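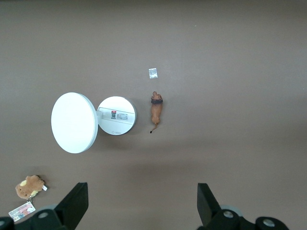
Chapter 12
Breath Before Posture

Most beginners arrive at pranayama expecting to be taught how to breathe, a thing they have managed without tuition since birth. The disappointment sets in at around minute four, when the teacher is still asking them to notice their nostrils.

Sumaiya Thambiah, who ran the Thursday evening class at Skanthorpe for many years, used to keep new students on plain counting for a whole term. Some left for the hot room down the road. Those who stayed learned to lengthen the out-breath without going purple, and this chapter follows her order of work.

We begin with the seated breath, go on to alternate nostril breathing, and leave breath retention until page 224, where it can do less harm. Readers who turn straight to page 224 are asked at least to sit down first.

Before you start

Eat lightly, or some hours earlier. Loosen anything with a buckle. If you are pregnant, or have high blood pressure or a heavy cold, leave out the retentions altogether and speak to your teacher.

12.1 The seated breath

Sit on a folded blanket or a chair. Close the mouth. Breathe in for a count of four and out for a count of six, and carry on for 30 rounds. Your mind will wander off to supper by the third. Bring it back and carry on from wherever you think you were.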